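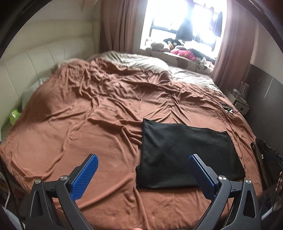 Bernadette Tully has written to ask whether the winter bedding allowance will be paid again this year, and whether tenants who moved to Dultcombe House over the summer may claim it. Both points have been raised at the front office as well, and the position is set out for all residents below.

Winter Bedding Allowance

The allowance will be paid again. Each household on the Dultcombe and Hinojosa sites may claim one payment of $49 toward blankets, comforters, sheets or a mattress cover. Claims open at the start of December. Tenants who moved in over the summer are eligible on the same terms as everyone else, provided that the lease has been signed and returned.

Receipts must show the name of the store and the price paid. Bedding bought secondhand is accepted if the seller gives a written receipt. Electric blankets are not covered, in keeping with section 5 of the house rules, and claims that include one will be paid for the remaining items only.

Claim forms are available at both front desks and should be returned to Mehrangiz Yazdani in the housing office. Payment is made as a credit against the following month's rent. Residents whose rent is paid directly by an outside agency will receive a check.

The fund for this year stands at $3,000. Should claims exceed that sum, households that did not receive a payment last winter will be considered first.

Laundry Rooms

Comforters and heavy blankets should be washed in the large machines on the ground floor at Dultcombe. The upstairs machines are not built for the weight, and two were out of service for much of last winter after being overloaded. Hinojosa residents may use the Dultcombe machines between 9 a.m. and 3 p.m. by signing the book at the desk.

Items left in a dryer more than 15 minutes after the cycle has ended may be moved to the folding table by the next person waiting. The office does not hold unclaimed laundry.

Bedroom Heating

Several residents have reported bedrooms that are slow to warm in the early morning. The heating schedule at Hinojosa will be moved forward by one hour beginning in December. Beds and other large furniture should be kept clear of the radiators. Radiators that remain cold after the change should be reported to the housing office in writing, with the apartment number and the room concerned.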